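Obst richtig lagern: Nachreife, Temperatur und Ethylen im Haushalt 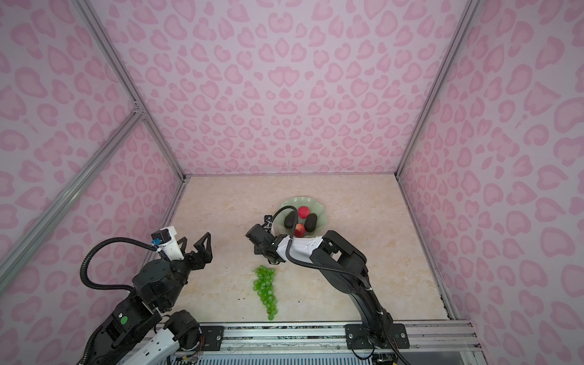

Die Haltbarkeit von frischem Obst hängt im Haushalt von vier Größen ab: Temperatur, Luftfeuchte, Ethylenkonzentration und mechanischer Belastung. Die ersten beiden werden meist beachtet, die dritte selten. Ethylen ist ein gasförmiges Pflanzenhormon, das viele Früchte während der Reife selbst abgeben und auf das sie zugleich reagieren. Wer die Abgabe kennt, kann die Reife steuern, ohne Zusatzgeräte anzuschaffen.

Klimakterische und nicht klimakterische Früchte

Klimakterische Früchte reifen nach der Ernte weiter. Dazu gehören Apfel, Birne, Avocado, Banane, Pfirsich, Aprikose, Pflaume, Kiwi, Mango und Tomate. Nicht klimakterische Früchte bleiben nach der Ernte auf dem erreichten Reifegrad stehen und verlieren danach nur noch Wasser und Aroma. In diese Gruppe fallen Zitrusfrüchte, Trauben, Kirschen, Erdbeeren, Himbeeren und Ananas. Eine saure Erdbeere wird auf der Fensterbank nicht süßer.

Die Avocado ist ein Sonderfall: Sie reift am Baum nicht bis zur Genussreife, der Vorgang setzt erst nach dem Pflücken ein. Harte Ware im Handel ist deshalb kein Mangel.

Nachreife beschleunigen

Harte Avocados werden zusammen mit einem reifen Apfel in eine Papiertüte gelegt. Die Tüte wird oben einmal umgeschlagen, aber nicht verklebt. Lagerung bei Zimmertemperatur, keine direkte Sonne, nicht auf dem Heizkörper. Die Dauer hängt vom Ausgangszustand ab, in der Regel vergehen wenige Tage. Kontrolliert wird täglich.

Kunststoffbeutel sind ungeeignet. Die Feuchte schlägt sich innen nieder, und am Stielansatz bildet sich leicht Schimmel. Wer keine Tüte zur Hand hat, legt Apfel und Avocado gemeinsam in eine flache Schale und deckt sie mit einem Geschirrtuch ab. Das Verfahren ist langsamer, genügt aber für den Alltag.

Vom Erwärmen in Backofen oder Mikrowelle ist abzuraten. Das Fruchtfleisch wird weich, die Reifevorgänge laufen dabei nicht ab, und der Geschmack bleibt grasig.

Reifegrad prüfen

Die Frucht in die Handfläche legen und mit allen Fingern gleichmäßig drücken. Gibt sie leicht nach, ist sie essreif. Druck mit der Daumenspitze hinterlässt Stellen, die am nächsten Tag braun sind. Die Schalenfarbe ist nur bei einigen Sorten aussagekräftig: Hass-Avocados dunkeln nach, Fuerte-Avocados bleiben auch reif grün. Lässt sich der Stielrest leicht abheben und ist die Stelle darunter grünlich, kann die Frucht verwendet werden. Eine braune Stelle deutet auf Überreife. Der Stielrest sollte im Laden nicht entfernt werden, dort tritt sonst Luft ein.

Nachreife verzögern

Essreife Avocados kommen ungeschnitten in den Kühlschrank und halten sich dort noch einige Tage. Unreife Früchte gehören nicht hinein. Sie können Kälteschäden davontragen, erkennbar an grauen Fasern und fleckigem Fleisch, und reifen danach ungleichmäßig.

Angeschnittene Hälften werden mit dem Kern aufbewahrt, die Schnittfläche wird mit Zitronensaft bestrichen und dicht anliegend abgedeckt. Der Kern schützt dabei nur die Fläche, die er bedeckt. Wirksam sind die Säure und der Luftabschluss.

Äpfel

Äpfel lagern am besten kühl, dunkel und bei hoher Luftfeuchte. Im Keller kommen sie einlagig in Kisten, ohne gegenseitigen Druck, mit dem Stiel nach oben. Fehlt ein geeigneter Keller, ist das Gemüsefach des Kühlschranks die bessere Wahl als die Küche. Für den Verbrauch der nächsten Tage genügt eine Schale im Raum.

Äpfel erst vor dem Verzehr waschen. Die natürliche Wachsschicht bremst den Wasserverlust. Früchte mit Druckstellen, Wurmlöchern oder fehlendem Stiel werden aussortiert und zuerst verbraucht.

Neben Äpfeln sollten nicht liegen: Kiwis, Brokkoli, Gurken, Blattsalat und Möhren. Möhren nehmen unter Ethyleneinfluss einen bitteren Geschmack an, Gurken werden gelb und weich. Auch Schnittblumen welken neben der Obstschale schneller.

Schale und Standort

Geeignet sind flache, breite Gefäße, in denen die Früchte nebeneinander liegen. In tiefen Schüsseln verdirbt die unterste Lage zuerst, oft unbemerkt. Glas, glasierte Keramik und lackiertes Metall lassen sich leicht reinigen. Unbehandeltes Holz und Korbgeflecht nehmen Fruchtsaft auf und sollten mit Papier ausgelegt werden, das regelmäßig gewechselt wird.

Der Standort sollte schattig und luftig sein. Ungünstig sind Plätze über dem Geschirrspüler, neben dem Herd und auf dem Kühlschrank, weil dort Abwärme auftritt.

Fruchtfliegen

Schalen einmal pro Woche leeren und mit warmem Wasser und Spülmittel auswaschen, vor dem Befüllen vollständig trocknen. Bei Befall eine Falle aufstellen:

200 ml Wasser
4 Esslöffel Apfelessig
1 Esslöffel Zucker
2 Tropfen Spülmittel

Alles in ein offenes Glas geben und verrühren, das Spülmittel zuletzt. Es setzt die Oberflächenspannung herab, die Fliegen sinken ein. Das Glas steht neben der Obstschale und wird alle zwei Tage erneuert. Gleichzeitig ist der Biomüll zu leeren, sonst bleibt die Brutquelle bestehen.

Verwertung überreifer Früchte

Weiche Äpfel schälen, entkernen und 425 g Fruchtfleisch mit einem Schuss Wasser und etwas Zitronensaft zugedeckt weich kochen. Bei kleiner Hitze reichen meist 30 Minuten, mehlige Sorten zerfallen früher. Danach pürieren oder stampfen. Zucker ist selten nötig. Das Mus hält sich im Kühlschrank einige Tage und lässt sich einfrieren.

Avocadofleisch wird mit Zitronensaft zerdrückt und flach in Gefrierbeuteln eingefroren. Nach dem Auftauen taugt es für Aufstriche und Dressings, in Scheiben geschnitten wird es wässrig. Schimmelige Früchte werden vollständig entsorgt, Ausschneiden reicht bei weichem Obst nicht aus.

Stand: 24. Januar 2020
Text: Fraser Lindsay
Fachliche Durchsicht: Murdo Urquhart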